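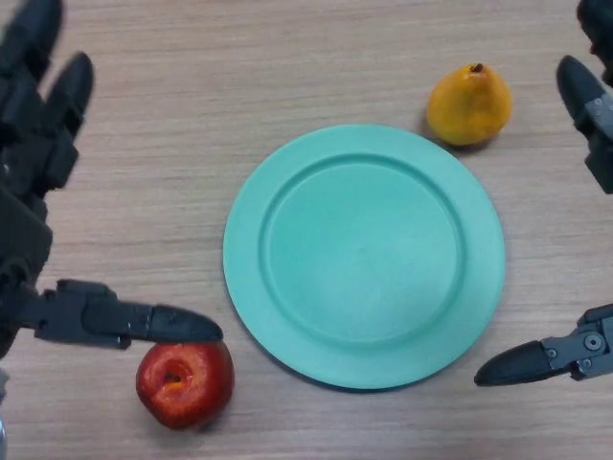 Green plate and yellow pear on the light tabletop.

October. Glaze room, morning.

Picked up the matte turquoise tests again. The recipe we have been calling Drandura is still the closest to what Mercedes wants for the Nosham order, but it crawls on the Greenwood body wherever it goes on heavy. On the Sundine body it behaves. Same bucket, same firing, same shelf, so I'm treating it as a fit and application problem and leaving the chemistry alone for now.

Re-sieved the whole bucket before starting. There was a hard layer at the bottom that needed scraping up with the rubber rib. I suspect the last person to use it only stirred the top - possibly me. Added a little water and checked by dipping a bisque shard and scratching through with a pin. The coat was still thicker than I like, so I thinned it again.

Dipped tiles from both clays, one quick dip and one slow dip of each. Marked the backs in iron oxide this time. The pencil numbers burned off in the last firing and we had to guess which were which.

Washed half of the Greenwood tiles with a damp sponge first and left the rest dusty, as they came off the rack. If the crawling is only dust I will be annoyed but relieved. Let the washed ones sit until after lunch, as damp bisque takes up less glaze and would muddle the comparison.

Afternoon.

Mercedes Betancur came by to look at the dry tiles. There are hairline cracks in the raw coat on the slow-dipped Greenwood ones, mostly along the foot edge and at the inside corner. None on Sundine. She thinks there is too much raw clay in the recipe and it is shrinking as it dries. Her suggestion is to calcine part of the kaolin and leave everything else alone. I agree that is the next step if thinning doesn't fix it.

We also talked about the cooling. The matte surface depends on the slow part, and the last load was let down too fast after somebody opened the damper early. It came out with a slight shine, worst on the front shelf. Program for tonight: usual climb, short hold at the top, then drop to 2000 F and hold for 3 hours before letting it go on its own. Damper stays shut until morning. I taped a note over the handle.

Kiln notes: the middle element looks tired, and the bottom shelf has been firing cool. Put witness cones on all the shelves, including the bottom one. Rubbed down the kiln wash where it was flaking and recoated two shelves. The one with the chip is now for bisque only.

To do
- Weigh out a 2 kilo batch with calcined kaolin. Label it Drandura B, not "new Drandura."
- Ask Nosham whether they will accept Sundine for the whole order. It costs more but it would end the argument.
- Order cones and a replacement element.
- Fork-scratch test on the fired tiles. The old version marked gray and wouldn't clean up.

Kiln on at 5:40 pm. Mercedes has the early check.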